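3.2 Arbeitsplatz und Materialien

Die Untersuchung zur Ordnung von Kleidung und Papier auf engem Raum wurde im November in den Räumen von Citside durchgeführt. Als Arbeitsfläche diente eine Platte mit Holzmaserung, auf der Textilien und Büromaterial gemeinsam untergebracht waren. Abbildung 2 zeigt den Arbeitsplatz in drei Aufnahmen.

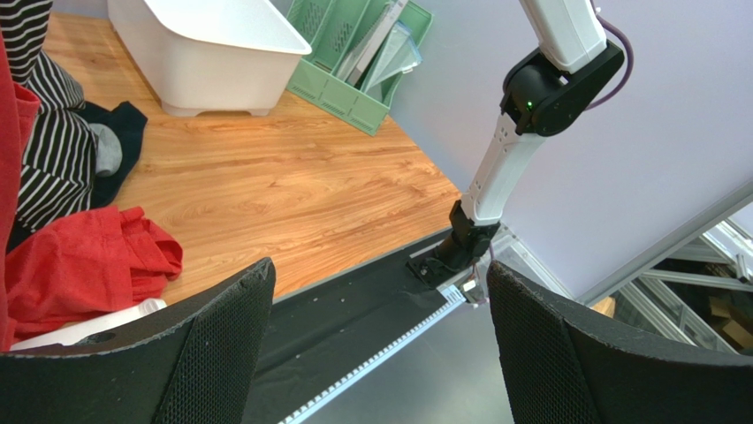
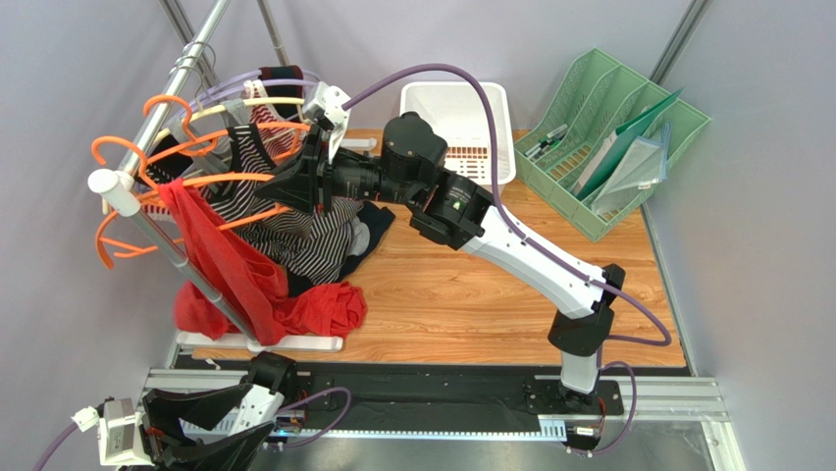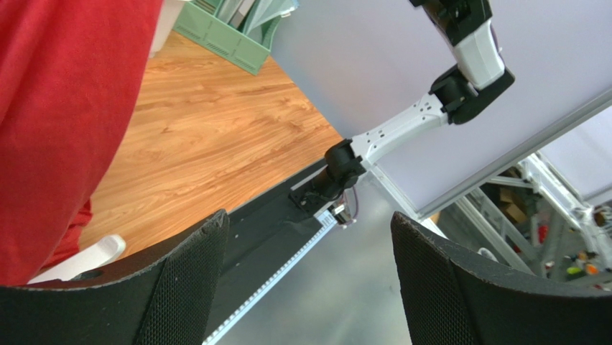

Abbildung 2. Arbeitsplatz der Untersuchung. Oben: weißer Korb und hellgrüner Ablagekasten auf dem Tisch. Mitte: Kleiderständer mit Bügeln und Textilien. Unten: rotes Textil, aus der Nähe aufgenommen.

3.3 Einteilung der Gegenstände

Für die Auswertung wurden die Gegenstände in hängende, liegende und stehende Objekte eingeteilt. Zu den hängenden Objekten gehören die orangefarbenen Bügel und die Kleidungsstücke am Ständer. Schwierig war die Einteilung dort, wo ein Stück am Bügel hängt und zugleich den Boden berührt. In der mittleren Aufnahme von Abbildung 2 reicht das rote Netzgewebe bis auf den weißen Fuß des Ständers und auf die Tischfläche. Solche Fälle haben wir als »teilweise hängend« kodiert, auch wenn der größere Teil des Stoffes noch am Bügel war.

Der Ablagekasten wurde getrennt betrachtet. Seine schrägen Fächer halten die Mappen aufrecht, und im linken Fach liegen Stifte. Der Korb zählt in unserem Schema als offener Behälter ohne feste Ordnung.

Insgesamt wurden 469 Einzelbeobachtungen kodiert. Davon mussten 54 ein zweites Mal geprüft werden, weil die beiden Kodierungen nicht übereinstimmten. In 14 Fällen blieb die Zuordnung offen – diese Fälle sind in der Auswertung nicht enthalten. Das Schema folgt im Wesentlichen der Vorstudie Humley, jedoch wurde die Kategorie »teilweise hängend« dort noch nicht verwendet. Ein direkter Vergleich der Häufigkeiten ist deshalb nur für die stehenden Objekte möglich.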